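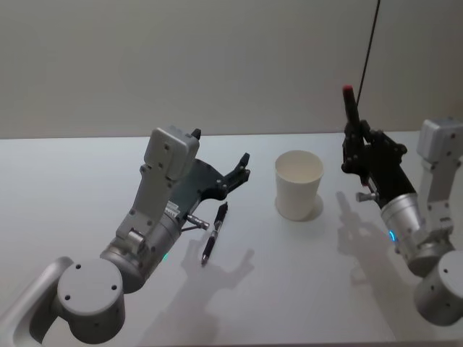 Coaching > Match Day > Captains

How to Pick a Captain Without Losing the Dressing Room

By Magdolna Kozma
April 18, 2005

Sooner or later every amateur soccer coach has to hand a strip of elastic to one player and watch the others pretend they didn't want it. I have done this with three clubs, and badly with two of them.

1. Decide before preseason ends. At Ceslow we left it until the morning of the first game, and by then four players had been quietly practicing the coin toss.

2. Write down what the captain does. Ours talks to the referee, gets everybody warmed up by the 20-minute mark and calls me when the bus is late. Leave "inspires" off the list. You can't check it.

3. Ask the squad, privately. A slip of paper, two names, no voting for yourself. Say up front that the slips are advice and you have the last word -- otherwise you have promised an election.

4. Talk to the runner-up first. I skipped this at Pera and our best left back spent December passing exclusively to the other wing.

5. Name a vice-captain and a third. Suspensions happen, and so do weddings. Put the order on the team sheet so that no one has to work it out in the tunnel with the anthem playing.

6. Announce it in under a minute. Long speeches make people wonder who you're trying to convince.

If you got it wrong, wait for the winter break, then change it face to face. Don't do it by text message, and don't do it at halftime, however much the first half seems to be asking for it.

Buy two armbands. One will go home in somebody's sock.

Recent in Coaching
Somogyi Cup: how the draw works
Warm-ups for a frozen field
Fellia away: parking and directions
Throw-ins, again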